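Notes for Session 4. Bring the printed reader, a pencil and your own set of numerals if you bought one. Sets on loan from the Trindiren cupboard must go back complete, and complete means ten pieces.

# Ordering, Orientation and the Trouble with Nine

Early Numeracy Materials, Lindqvist Building
Tutor: Thaddeus Holloway

## 1. Where we left off

Last session dealt with counting as recitation. A child who can chant to ten has learned a song, and it's a perfectly good song, but you wouldn't infer from "Waltzing Matilda" that the singer can shear. This session moves to the written digits as objects: things with edges that can be picked up, dropped, chewed and put in a line.

Please have read chapter 3 of the reader. Those who haven't can read it during the tea break and look thoughtful afterwards, in keeping with tradition.

## 2. Why cutouts

A digit printed on a card has a top and a bottom because the card does. A digit cut out of wood has no such manners. It can be rotated, flipped on its face or stood on end, and in each case the child has to decide whether it's still the same number. Adults find this decision so easy that they forget it was ever made.

Some properties to note while you handle your set:

- **0** and **8** survive most indignities. Turn them upside down and only a fussy person will object, though in many typefaces the 8 has a slightly smaller top loop.
- **1** depends on the style. A plain stroke forgives everything; a flag at the top gives the game away.
- **2** and **5** are near enough to mirror images in some sets to cause real grief.
- **3**, **4** and **7** look wrong when reversed, but children reverse them cheerfully for years.
- **6** and **9** are, in a good many commercial sets, the same piece of wood. You've paid for ten shapes and received nine and a duplicate.

The last point is worth sitting with. In a loose pile, a child can't be *wrong* about which is the 6 and which is the 9. The only thing that settles it is which way up it's placed, and that is a matter of convention. Be careful, then, about marking it as an error. I've seen a four-year-old argue this point to a standstill against a trained adult, and I was the adult.

## 3. The ordering task

The task is simple to state. Tip out the digits, and have them laid in one row from left to right, smallest first. Use a plain pale surface, and leave room at the right-hand end. It's surprising how many rows turn a corner at 7 for want of bench.

Watch for the strategy. The common ones are:

1. **Build from zero.** The learner hunts for each digit in turn. Slow, reliable, a bit dull to watch.
2. **Build from one.** As above, followed by a pause when the 0 is discovered. It often ends up on the far right, where ten would go, and the reasoning behind that is better than it looks.
3. **Clump and merge.** Short runs are made separately (2-3-4, say, and 7-8) and then pushed together. Messy, and usually a good sign.
4. **Straighten as you go.** More time is spent on alignment than on order. You'll find this one among adults, especially those who own a label maker.

Keep your hands off the row. If a piece is lying the wrong way round, write it down and wait. Plenty of learners leave orientation until a digit is about to join the line, and a loose piece hasn't claimed to be anything yet.

The stage we'll be discussing is the late one, with the row running from 0 through to 8 and a single piece still to place.

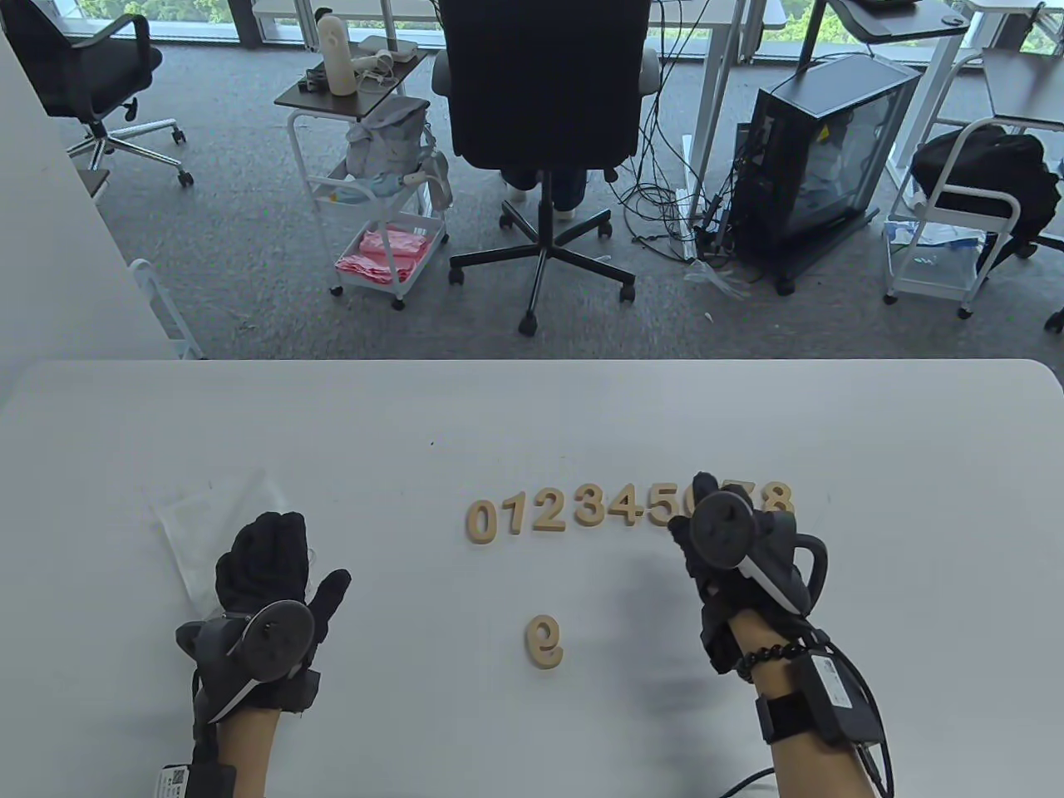 ## 4. Reading the last piece

The remaining digit lies nearer the edge of the table, with its loop at the bottom. Taken strictly on its own, it could be read as a 6. Taken with the row, it's the 9, because the place for a 6 is already spoken for. Identification by elimination is a respectable piece of reasoning, and we ought to give credit for it when it turns up.

In pairs, talk through the following and make notes:

- What would you record if a learner slid the piece to the end of the row without turning it?
- Would your answer change if they then read the whole row aloud, correctly?
- If the 6 and 9 in your set were swapped overnight, how would you find out? Would you mind?

Allow 17 minutes. Groups that finish early may not start a second debate about whether zero is a number. We did that in September and lost most of an afternoon.

## 5. Written work

Run the ordering task once with a willing person of any age and write it up in no more than 500 words. Include the order in which pieces were placed, any that were turned, and one thing you expected that didn't happen. Leave out the learner's surname, and go easy on the word "journey".

Submissions go in the Wekance tray by the stairs. The Vostmont tray is for the ceramics students, who have been very patient with us.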